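Viltovow Brings Back the Pletau Runner in Slate and Rust

Viltovow is reissuing the Pletau, the low-cut runner it dropped from its lineup nine years ago. The first pair of the new run is a slate gray mesh upper with rust overlays, a cream midsole and a gum outsole. It is set to arrive in stores in August at $300.

The shape is close to the original. The toe box is a little flatter, and the heel tab has been cut lower after complaints that the old one rubbed. Suede replaces the synthetic panels along the side, and the tongue is back to the thick foam version that collectors have been asking for. Two sets of laces come in the box, one rust and one cream.

Moushumi Haque, who leads footwear design at Viltovow, said her team worked from a worn sample because the factory drawings had been lost. "We measured an old size 9 and went from there," she said. "The midsole took the longest. We wanted the same curve, but the old foam crumbled after a few years, so that had to change."

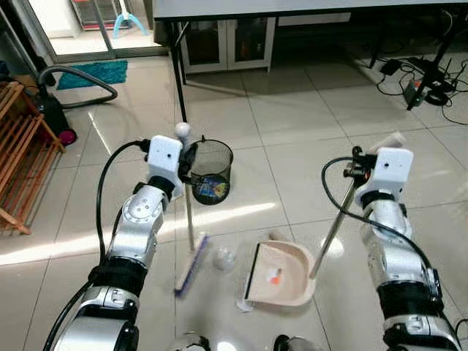 A broom in a robotic gripper over beige floor tile.

The new foam comes from Nanayakkara, which also supplies the cushioning in Viltovow's trail line. It is slightly firmer than the old compound and adds a small amount of weight. The outsole pattern has not been touched.

Production of the slate and rust pair is limited to 3315 pairs, with each one numbered on the inside of the tongue. Of those, 563 will be held for Skumon, the boutique chain that carried the Pletau when it first came out. Skumon's pairs will have a different insole print and a black box — the shoe itself is the same.

Sizes run from men's 5 to 13, with half sizes up to 12. Viltovow has not said how the rest will be divided between its own shops and its website, but online orders will be limited to one pair per customer. Skumon plans to use an in-store drawing, with entries opening a week before the release.

A second colorway, all white with a pale green heel, has been shown to retailers. It has no release date, and Haque would not say whether it will be numbered. She did confirm that the high-cut Pletau is not part of the current plan.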